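10 Feb 2025

I moved to Taltbridge two years ago, and the first thing I wanted to learn was how to bake the dark rye bread of my grandmother. She baked in Tornesholm, in a stove that burned birch wood, and she never wrote anything down. I have an electric oven with a broken light, so I had to begin again from zero.

My first loaves were heavy and sour in a bad way. I thought the flour was guilty, and I changed it three times. In the end the problem was my kitchen. It is on the north side and in winter it is cold, and a rye starter does not like the cold. Now I keep the jar on top of the boiler, wrapped in a towel, and it wakes up well in one night.

The flour I use today comes from Nikolovski, the small shop behind the station. They sell it in paper bags of 900 grams, which is a strange size, but one bag is enough for one large loaf and some feeding of the starter. I add 20 grams of salt. My grandmother would say this is too much, I think.

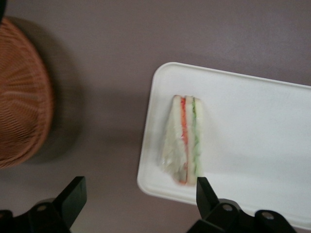
Shaping is the part that I still do badly. Rye dough is sticky like wet clay and it does not want to be a ball, so I stopped fighting with it. For a long time I believed I must have a proper proving basket from a baking shop. A round woven one in wicker, like the orange-brown one in the photo, has the fine ridges I like to see on a crust, but you must line it or flour it very generously – rye goes into every small gap. When I am lazy I use a tin and the bread is just as good to eat.

For baking, I start very hot and go down after ten minutes. The full time is one hour and 40 minutes in my oven. Then comes the hardest rule, to leave the bread alone until the next day. I broke this rule often, and each time the middle was like glue.

In April I will visit Tornesholm again, and I want to ask at the Cisetti bakery if they still put caraway in their rye. My family never did, but I remember the smell from the street. If they sell me a little of their starter, I will carry it home in my hand luggage.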